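Stacked washer/dryer in a hall closet, anybody regret it?

clalton_mom
Moving the laundry up from the basement. Closet is 63 inches... wide enough for side by side but barely, or I go stacked and get shelves on the left. I'm short. Husband wants stacked, I don't. Front loaders either way. Talk me out of it or into it. Light wood floor up there btw so leaks scare me

Rinsewater
Stacked, 6 years, no regrets. Get the stacking kit made for your model, not a universal one. Put a pan under it.

gus_in_the_basement
Regret. Top one is fine, the bottom one kills my back. Side by side you can put both on pedestals. Stacked, the low drum is at shin level and you are bent over fishing for socks for the rest of your life.

Rinsewater
shin level?? mine is more like knee

gus_in_the_basement
Depends on the unit I guess. Mine is low.

tdp_Fastatico
Also check which way the doors swing before you buy! Ours opened left straight into the closet door trim. Some you can reverse, some no. Dryer usually yes, washer usually not. Measure the opening with the door all the way out, not half.

clalton_mom
ok did not think about door swing at all. Hinge is going to be next to the shelves then if its on the left. Hmm. That's bad right?

tdp_Fastatico
Not bad if shelves stop short. Leave the door room to go flat.

Marcela Slanina
We put one in at my mother's in November, plumber was from Hosseinzadeh, did a nice job, 700 for moving the water lines and the drain. Two things. Shutoff valves where you can REACH them, not behind the stack. And leave floor on the right for the basket. You open the bottom door left, basket goes right up against the machine on the right, and you just pull and drop. If the basket has to sit behind you, you twist every time with wet towels and thats what gets your back, not the bending.

gus_in_the_basement
Disagree, it's the bending. I have the basket right there next to it and it still gets me.

Marcela Slanina
Gus are you bending from the waist or kneeling. My mother uses a little stool

gus_in_the_basement
From the waist like a normal person

Rinsewater
lol well

hollis_k
Basket side matters more than people think, agree w/ Marcela. Tall white stack, bottom door open to the left, plain white plastic basket right in front of the open drum, that's the setup I'd copy. 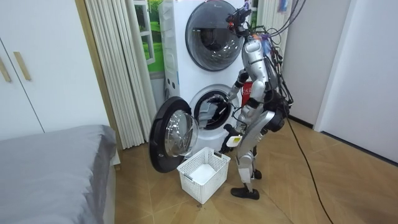 And don't get the giant basket either, the tall ones with wheels block the walkway in a hall. Regular one, carry it in two trips if you have to. One more, go around the door gasket with your hand after you unload, baby socks live in there. Wipe it while youre at it and leave the door cracked or it will stink.

clalton_mom
Leaving the door cracked in a hallway with a 2 year old... no

hollis_k
Fair. Closet door shut with a latch up high?

Sirkix
Nobody asked about venting?? Upstairs hall closet, where is the dryer duct going? If it's a long run thru the ceiling get a heat pump dryer, no vent. Slower though. Mine takes forever on jeans.

clalton_mom
Attic then out the side. Contractor said fine

Sirkix
Out the side good. Just not INTO the attic. Get that in writing

Rinsewater
+1 and metal duct, no foil accordion stuff

clalton_mom
Ok leaning stacked now, shelves cut short, basket space on the right, valves up high, pan. Still need to see if I can reach the top controls. Going to the store Saturday to stand in front of some and stick my arm in

gus_in_the_basement
Stick it in the bottom one too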